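Saving the Reels: Our Semester with the Toft Collection
Project report, Introduction to Moving Image Archives

Our group picked the Toft Collection because it was the one on the list with the least paperwork, and we are so glad we did. It holds 53 reels of home movies and local newsreels shot in and near Tolumness, and until this fall most of them had no catalog entry at all. Our job was to inspect each reel, write a short record for it, and choose 2 for scanning.

Inspection took far longer than we planned (we had guessed one week, and it ate up most of October). Every reel had to be wound through by hand on the bench in Kendell Hall while one of us wrote down splices, torn perforations and shrinkage. By the fifth reel we had a rhythm, and it got to be really fun – you start to recognize the same storefronts and the same dog.

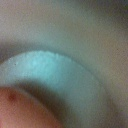
Choosing what to scan was the hardest part. The longest reel is 600 feet and shows a high school production of a play we still haven't identified, with the backstage crew painting flats between rehearsals. We loved it right away. Our second pick was a newsreel made for the Stilitz Theater, 30 feet of people lining up for a matinee.

For the catalog we used the department's template, but added a field for hand-written notes on the cans. Some of those notes are wonderful, and they would have been lost otherwise. If another group takes this on next year, we suggest starting with the newsreels, as their labels are much easier to read.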